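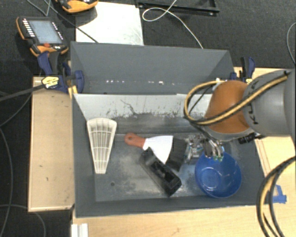

How many examples does a picking system need before it is any use?

More than you would like, and the number matters less than the spread. A few hundred picks that differ from one another will usually teach it more than thousands of near-identical ones.

Notes for the practical, Leonor Pacheco's group

Last year's class collected 536 attempts and were very proud of them. Some 200 turned out to be the same bowl, in the same corner, picked up the same way. The resulting system was superb at that bowl. Shown a scraper, it behaved as though it had been insulted.

What to put in the bin

Mix shapes that ask for different grasps. A bowl wants taking by the rim. A putty knife has a thick end and a thin end, and you should record picks at both. Ribbed or openwork things offer plenty of places to grab, several of them bad. Shiny and see-through parts are hard on the camera, so include them early, while you still have patience. Let things touch and overlap — a bin where every object keeps a polite distance is a bin you will only meet in the lab.

What to record

Every attempt gets saved, including the embarrassing ones. Mark each as held, dropped or missed. "Nearly" is not a category, however strongly you feel about it. Keep the camera view from before the arm moves as well as the one at the grasp, or the system has nothing to choose from.

Reshuffle the bin after 8 attempts. Tip and stir; do not arrange. People who arrange things put handles towards themselves, and the system will learn your manners instead of the task.

Before you start

Check that the bin is clamped, the cables can follow the arm through its full reach, and somebody has the pendant within arm's length.

Reading: the Gremholm notes, section 2, and Usa Thaweesak's handout from November on labelling. Logs are due 1st December. Put both partners' names on them, even if you have stopped speaking.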